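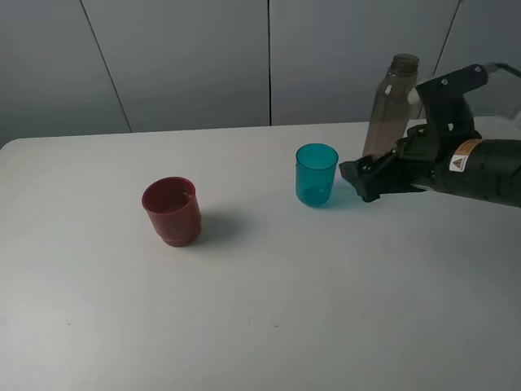 A red cup, a blue-green one and a bottle with the cap off.

Home | Kitchen | Laundry | Small repairs | Write to us

Keeping colored cups and bottles clear
by Olga Llorente

In my kitchen the colored cups are used every day, by the children and also by the guests when the good glasses are finished. After one year they were looking tired. I tried many things, and these are the ones I still do.

Washing

Use a soft sponge and only the soft side of it. The rough green side makes very small scratches in plastic, and the tea goes inside the scratches and stays there. If you have already scratched cups, keep them for water only.

A cup with a step or a ring near the bottom collects dirt exactly in this line. I go around it with an old toothbrush, seven or eight turns, then rinse.

Drying

Drops that dry by themselves leave a mark, and on see-through blue or green it shows more than on white. My water is hard, so I have this problem all the year. I shake the cup two times over the sink, I wipe the inside with a cotton cloth, and after that I let it stand in the air.
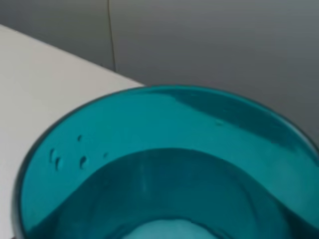

The wall close to the rim is the place I forgot for a long time. One puts the cloth to the bottom, turns it and takes it out, and the upper part stays with drops. Now I begin from the rim and go down. For old marks, mix 80 ml of white vinegar with 400 ml of warm water, fill the cup, wait until you finished your coffee, and rinse well. Do not use hot water with thin plastic – it can lose its form.

Bottles

A narrow neck is difficult for the hand but not for rice. Put in two spoons of dry rice, a little warm water and one drop of soap, close with the cap and shake. Pour it through a strainer so the rice does not go in the drain. The thread of the neck needs a brush too, also the inside of the cap.

Keep bottles open when you store them. With the cap on, they take a closed smell, especially the ones which had juice. I put all the caps together in a small bag in the same drawer.

Stacking

My neighbor Ignacio Cuesta puts a paper napkin between the cups and they never get stuck. If yours are stuck already, put cold water in the upper one and stand the lower one in warm water. Turn slowly, do not pull. With glass I am more patient, and the warm water should be only warm.

Related tips
Cutting boards that smell of onion
How to fold a kitchen cloth so it dries faster
Lids without a box, boxes without a lid
Cleaning the rubber of the fridge door

Contact | © Vurnora Home Tips | Back to top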